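[teleop-users] Re: kitchen demos, cupboard task, what we changed

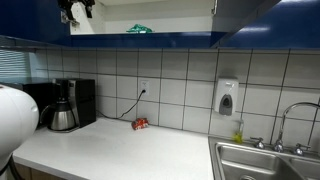

Hulonstead kitchen, arm up at the open cupboard, coffee maker below.

From: Erhan Ertürk
To: teleop-users
Subject: Re: kitchen demos, cupboard task, what we changed

Hi all, Eftychia,

Quick one between sessions, sorry for the state of it. Replies inline where I can, the rest at the bottom.

Eftychia Sfakianakis wrote:
> We're trying to set up the cupboard task at Trurnow and getting poor
> demos out of it. Operators are fine on the worktop (cups, sponges,
> all that) but as soon as they go above shoulder height they slow
> down and start making lots of little corrections. Policy then copies
> the corrections. Lovely to watch it dither.

Yes. Had exactly this. Ours dithered for most of January. The little corrections come from the operator not being able to judge depth into the cupboard, they creep in, back off, creep in again. All of it goes into the training set and the policy learns that creeping is the job.

What helped most was moving the operator. We had people sitting at the desk working off the screens, now they stand, side on to the worktop, where they can see the shelf directly. Screens only for checking the grasp. Took an afternoon to rearrange and the demos got shorter straight away.

> 1. Are you driving with the leader arm or the hand controllers? We've
> got both and people have Opinions.

Leader arm for anything on the worktop. Hand controllers for the cupboard. I know. But with the leader arm you end up with your own elbow up by your ear and after a few goes people get tired and sloppy. Controllers you can clutch: lift the robot, let go, drop your hands, carry on. Do tell people to clutch BEFORE they get near the shelf and not halfway in. A clutch pause in the middle of the reach looks like a deliberate stop to the policy.

We did try guiding the arm by hand too, just holding the wrist and walking it through. Good for a new operator to get a feel for where the joints run out. Useless as training data for us, the person's arm is in every camera view.

> 2. Do you start with the cupboard door open or make the operator open
> it?

Open. Door opening is its own task and we record it separately. When we had them joined up, a bad door pull meant throwing away a perfectly good pick. Do swing the door to a slightly different angle between episodes though. We left ours at the same angle for the whole first batch and the policy clipped the edge the first time someone left it a bit further in.

> 3. How many demos before it did anything sensible?

328 kept for the cupboard pick. Don't read too much into that, there were plenty more recorded and binned, and the early ones were poor. When I retrained on just the later, standing-up ones it was nearly as good on far fewer. Haven't done it properly with a sweep yet, so please don't quote me to Keskin.

> 4. Soft things? Packets, bags? Ours slips or it crushes them and I
> can't tell the operators what to do about it.

Soft things are a pain. Ask for a slow close and then a short hold before lifting. We say "close, breathe, lift" which sounds daft but they remember it. Without the hold the lift starts while the fingers are still closing and the policy never gets a clear picture of what a finished grasp looks like. Also re-crumple the thing between episodes. If it's always the same shape you are training on the shape.

And let them fail on camera now and then. If a packet slips, leave the recording running, go back and pick it up again, mark the episode as a recovery. We keep those in a separate folder and mix them back in. Clean demos only and it has no idea what to do after a drop.

> 5. How much do you clear off the worktop?

We don't. Coffee maker stays, washing-up liquid stays, the odd wrapper stays. We cleared everything at first, looked very tidy, and then the policy went funny when somebody put things back. Now the rule is leave it as a kitchen. Only thing I'm fussy about is leads, the coffee maker one goes up to the socket on the tiles and there's a loop of it behind, so the operators come in over the top of the machine and never round the back. And anything that moves over the sink is kept high because of the tap. That tap is tall and chrome and the depth camera hates it.

> 6. Session length?

17 minutes and then swap. Not scientific, it's what fits in the rota. Two operators per slot, one driving, one resetting and calling out. The resetter says "clear" once their hands are out, driver doesn't move until they hear it. Please keep this one even if you drop everything else. Resetter also holds the stop button, not the driver.

Other bits, no order:

- New operators get 14 practice episodes on the worktop before they go anywhere near the cupboard. None of it is kept.
- Starting pose. Vary it. Ours always began from the same home position and for ages it couldn't start from anywhere else.
- Gloss doors. You get a bright patch from the ceiling lights that shifts with the door angle. We left it in. Blinds are a different matter, we now note down whether they're open or shut for each batch, wish we'd done that from the begining.
- Trim the idle time at the start of each episode. Vondus export does it if you tick the box but it's off by default and it also chops the end hold unless you set the margin. Set the margin.
- Write the operator's initials in the notes feild. When one batch goes wrong you'll want to know who was driving, not to tell them off, just so you can watch a few back with them.

Question back to you: are you running the controllers at one to one or scaled down? We scaled ours down near the shelf and I'm in two minds. Smoother, but people make more clutches to cover the same distance, so more pauses. If anyone else on the list has numbers I'd like to see them.

I'll send the resetter checklist tonight if I remember, chase me if not. Got to go, next pair are waiting.

Erhan

_______________________________________________
teleop-users mailing list
To unsubscribe, reply with the word unsubscribe in the subject line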